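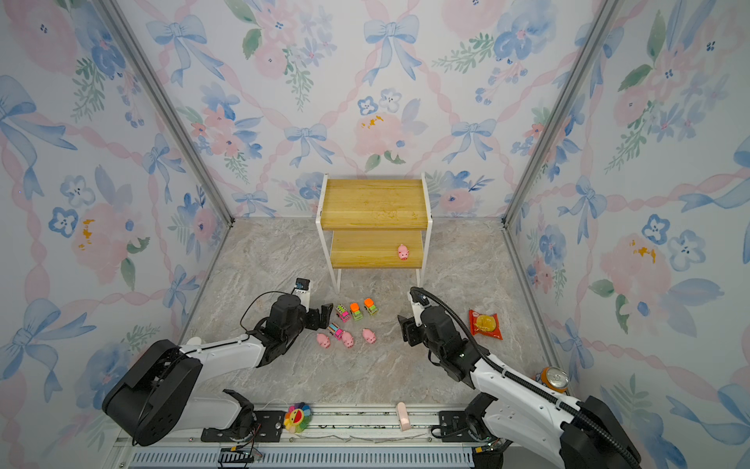

Rania Kamel wanted to know, at the end of last week's session, why we spend an hour on battery claims at all when every phone now shows you which apps use the most power. Her point was that the list in the settings is right there and anyone can read it. Fair enough. These notes are my answer, and they cover the part of the lecture we didn't reach.

Week 3: Do "cleaner" and "booster" apps do anything?

Start with what the list measures. The battery page gives each app a share of what was used, as a percentage. If you used the phone very little yesterday, an app with a share of 40 per cent may have cost you almost nothing. The share tells you who ate the cake and leaves out how big the cake was. Most booster apps sell themselves on exactly this confusion.

The claim we will work with comes from the store page for Stevik, a phone cleaner: "up to 300 minutes more battery every day". Before reading further, write down what you would need to know to check it. Then compare with these:

More than what? The page names no starting point.
Which phone, and how old was its battery?
What was the phone doing? A screen left on at full brightness and a phone lying in a drawer are very different tests.
How many phones reached the top figure? "Up to" is satisfied by one.

Closing apps

Stevik's main button closes everything in the background. On both of the big phone systems, an app you have left is usually paused after a short while and uses little or no processor time. Close it and the phone has to load it from scratch when you go back, and that costs power too. There are exceptions - navigation, music, a badly written app that keeps asking for your location - and you can deal with those one at a time.

Freeing memory

The same goes for the big green number after a "clean". Empty memory does not make a phone faster. The system fills it on purpose and clears it when something else needs the room.

Star ratings

Zirnley, a rival app, had 2509 reviews when I last looked in May. Jamila Dewan's group read the newest 119 and found that many were written within a minute or so of installing, going by what the reviewers themselves said. A person can't judge battery life in a minute. I would not call those reviews fake, but I would not lean on them either.

For next time

Pick one app that promises speed, battery or storage. Copy its main claim word for word and say what test would prove it wrong. If you can't think of one, say so and explain why. Keabetswe Nel and Gerrit Chauke will go first. No more than 1000 words, please, and leave out the screenshots of the store page.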